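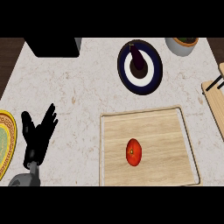 November, late, kettle on

Eggplant again for dinner! Sandrine swears you have to salt it for 30 minutes first, and I never have the patience, so into the pan it went.

Anyway, the big news is choir. Burgi wants us to learn all 18 songs by the Rangate concert, and I can barely hold the alto line in two of them – Teodoro keeps drifting into my part and dragging me with him. We laughed so hard at the break I got hiccups. Must call Mom tomorrow and find my black shoes.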